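Demostraciones por guiado manual: el cable de la pinza arruina las trayectorias

Foro de ayuda > Robótica > Enseñanza por demostración

Rocío Toledo

Estoy grabando demostraciones para una tarea de recoger y colocar sobre mesa: comida de juguete, recipientes y, en la versión larga, un horno de sobremesa. El brazo se guía a mano en modo de gravedad compensada y el registro va a 100 Hz (posiciones articulares, par y estado de la pinza). Uso Nigam para grabar y reproducir.

Con los objetos pequeños no tengo problemas de agarre. La dificultad está en el cableado.

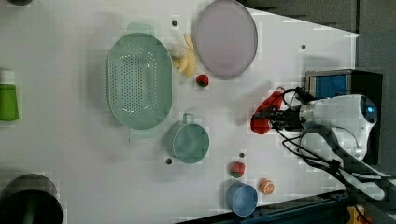
Guindilla de juguete en la pinza, con los cables colgando hacia la derecha.

Al reproducir una demostración, el error en la muñeca crece en cuanto el cable se tensa. En la grabación lo compenso con la mano sin darme cuenta y ese esfuerzo queda registrado como si formara parte de la tarea. He probado a filtrar el par con un paso bajo de 10 Hz y no cambia nada apreciable.

Antes de cada toma retiro el brazo y coloco los objetos siguiendo una plantilla. Los agujeros del tablero me sirven de referencia para el colador y el horno. El resto va a ojo, con una tolerancia de 2 cm. 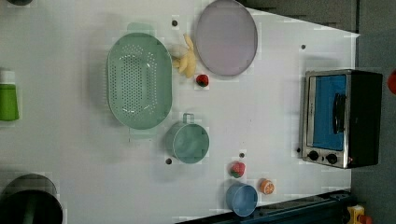
La plantilla descarta que el error venga de la colocación: con la misma disposición y la misma demostración, la desviación aparece siempre en el giro de la muñeca hacia el lado del horno. Si ejecuto la trayectoria sin cable de pinza (y, por tanto, sin agarre), desaparece.

Mis dudas son dos. ¿Tiene sentido seguir con guiado manual o conviene pasar a teleoperación? ¿Y hay alguna forma de aprovechar lo ya grabado? Tengo 1480 demostraciones desde junio y preferiría no tirarlas.

Hugo Lorente

Pasa a teleoperación. Con guiado manual siempre metes tu propia fuerza en el registro.

Ramiro Soler

Lo anterior es correcto pero incompleto. La teleoperación elimina la mano del operador, no el cable. Si el brazo seguidor arrastra el mismo cable, el controlador de posición lo compensará hasta donde pueda y el error reaparecerá con otra forma.

Yo lo haría en este orden:

1. Fijar el cable al antebrazo y dejar un bucle de servicio en la muñeca, dimensionado para el giro máximo de la tarea.
2. Repetir una misma trayectoria con la pinza abierta y sin objeto, y comparar el par de las dos últimas articulaciones antes y después.
3. Solo entonces decidir entre guiado y teleoperación.

El bucle no debe apoyarse en la mesa. Un cable tendido sobre el tablero roza, empuja piezas ligeras y además entra en el campo de la cámara cenital, con lo que la política puede acabar usándolo como indicio de la posición del brazo.

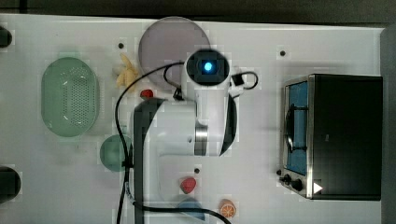

Inmaculada Alcaraz comenta que a ella le ocurrió justo eso último: entrenó con el cable a la vista, lo recogió después con bridas y la tasa de acierto cayó sin haber tocado nada más. Recomienda cambiar el cableado antes de grabar y no a mitad del conjunto.

De acuerdo con el comentario. Si ya hay datos con las dos configuraciones, márcalos por separado en los metadatos.

Sobre las grabaciones antiguas: las posiciones articulares son aprovechables, el par no. Reproduce una muestra en el robot con el cable ya fijado y conserva las que terminen la tarea. Las imágenes se vuelven a capturar durante esa reproducción – es lento, pero se puede dejar en marcha un sábado con alguien al lado de la parada de emergencia.

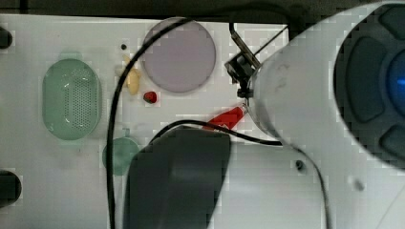

Olga Olmedo
Moderadora, sección de manipulación

Añado dos cosas a la respuesta de Ramiro, que es la que dejaría como aceptada.

Primero, revisad la carga declarada. En guiado manual, la compensación de gravedad usa la masa y el centro de masas que se hayan configurado para la herramienta. Si se añaden adaptadores, pinzas de sujeción o un tramo de cable y no se actualizan esos valores, el brazo deriva y quien demuestra lo corrige con la mano. El síntoma se parece mucho al que describe Rocío.

Segundo, para la parte del horno no usaría guiado manual. El cuerpo del operador acaba tapando la cámara y la puerta exige un arco que a mano sale a tirones. Con un mando de seis ejes y la velocidad limitada queda más uniforme. Las dos modalidades pueden convivir en el mismo conjunto si el espacio de acciones es idéntico y se remuestrea todo a la misma frecuencia.

Rocío, cuando tengas la comparación de par con el cable fijado, sube las curvas a este mismo hilo.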